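Notas para a palestra "Tecido parado também custa: o estoque de retalhos na pequena confecção"
Encontro de oficinas Udum, 2 de dezembro de 2018
Tempo previsto: 30 minutos, mais perguntas

Abertura

Agradecer o convite e a sala. Dizer logo de que se trata: o que fazer com o tecido que sobra depois do corte. Não vou falar de coleção nem de venda. Vou falar de prateleira, etiqueta e balança.

Perguntar quem tem um canto da oficina onde não se mexe há mais de um ano. Esperar as mãos. O nosso canto tinha 47 sacos quando resolvemos abrir tudo, em setembro. Em vários deles o tecido de cima não tinha nada a ver com o de baixo.

Contar como chegamos lá. A Samodeo começou fazendo uniforme escolar e avental, depois passou a aceitar encomenda de cortina e capa de sofá. Cada tipo de trabalho deixa um resto diferente. Avental deixa tira comprida. Cortina deixa pedaço grande, às vezes com a ourela inteira. Uniforme deixa recorte de cava e de gancho, que quase não serve para outra peça. Durante muito tempo foi tudo para o mesmo saco.

Parte 1 — O que é retalho e o que é resíduo

Falar devagar, porque o resto da palestra depende dessa separação.

Na oficina adotamos uma medida de corte: se no pedaço cabe um quadrado de 30 centímetros de lado, é retalho e volta para o estoque. Se não cabe, é resíduo e sai da oficina na mesma semana. A medida vem do nosso menor produto regular, um saquinho com cordão. Quem faz peça infantil pode usar um número menor. Quem só faz cortina pode subir bastante.

O importante é que a medida esteja em cima da mesa, em papelão, e que se encoste o papelão no tecido. De olho, todo mundo guarda demais.

Exceções que aceitamos: renda, forro de seda e qualquer tecido que o fornecedor tenha deixado de fabricar. Esses vão para uma gaveta separada, com a data.

Parte 2 — A triagem

Explicar a ordem, que levou algumas tentativas até ficar assim:

Primeiro a fibra, depois o peso, depois a cor. No começo separávamos por cor, e ficava bonito na prateleira, mas na hora de usar aparecia malha junto com brim e era preciso revirar a pilha inteira.

Para a fibra, quando falta a etiqueta do rolo, usamos o teste de queima com um fiapo, na pia, com pinça de metal. Algodão cheira a papel queimado e deixa cinza fina. Poliéster encolhe, derrete e deixa uma bolinha dura. Mistura faz um pouco dos dois e vai para a caixa das misturas sem mais discussão.

Para o peso, cortamos um quadrado de 10 por 10, pesamos em balança de cozinha de precisão e multiplicamos por cem. Fica em gramas por metro quadrado. Abaixo de 200 é uma caixa, de 200 para cima é outra. Temos só essas duas faixas. Já tentamos cinco e ninguém respeitava.

Na cor, um aviso sobre os escuros. Preto e azul-marinho se confundem com lâmpada fraca, e dois pretos de lotes diferentes só mostram a diferença depois de costurados lado a lado. Triagem de escuros se faz de dia, perto da janela, com um pano de referência embaixo.

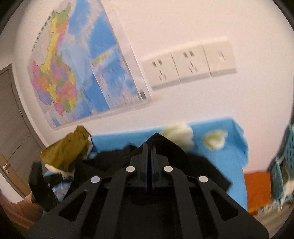
Tecido preto sobre pano azul.

Continuar com o preto: juntamos os lotes só quando a peça vai ter costura aparente ou recorte de outra cor no meio. Em calça e saia, nunca. Contar o caso do avental que voltou da Stestska, um restaurante para quem costuramos — o bolso era de outro lote e depois das primeiras lavagens ficou esverdeado. Refizemos o pedido inteiro por nossa conta.

Parte 3 — Guardar

Retalho se guarda dobrado ou enrolado, nunca embolado no saco. A dobra tem a largura da prateleira e a etiqueta fica para fora. Na etiqueta vão quatro coisas: fibra, faixa de peso, maior medida aproveitável e mês de entrada. Preço não vai. Já tentamos, e o valor só confundia quem estava cortando.

Malha não se pendura, deforma. Veludo não se dobra com peso em cima. Tecido com goma deve ser lavado antes, porque a goma chama traça.

Se alguém perguntar da naftalina: paramos de usar por causa do cheiro nas peças. Hoje usamos caixa com tampa e limpeza da prateleira uma vez por mês.

Parte 4 — Dar saída

A regra é de um ano. Tecido com mais de um ano na etiqueta sai, mesmo bom. Três caminhos:

Produto próprio. Saquinhos, porta-talheres, faixa de cabelo. Dá pouco dinheiro, mas ocupa a máquina nos dias fracos.

Venda a peso. A loja Sisodia compra de nós por quilo, já separado por fibra. Sem separar, não leva.

Doação para curso de costura. Perguntar antes o que precisam. Curso iniciante quer algodão firme, e mandar cetim para quem está aprendendo não ajuda.

O resíduo pequeno de algodão vira estopa. O de poliéster ainda é um problema para nós — parte vira enchimento de almofada de cachorro, o resto vai para o lixo comum. Dizer isso com clareza, porque sempre há quem pergunte.

Fechamento

Mostrar o papelão de medida e passar pela plateia. Deixar os moldes da etiqueta na mesa da entrada, 5 por folha, para quem quiser levar.

Se sobrar tempo, falar da tesoura de picotar. Se não sobrar, abrir para perguntas.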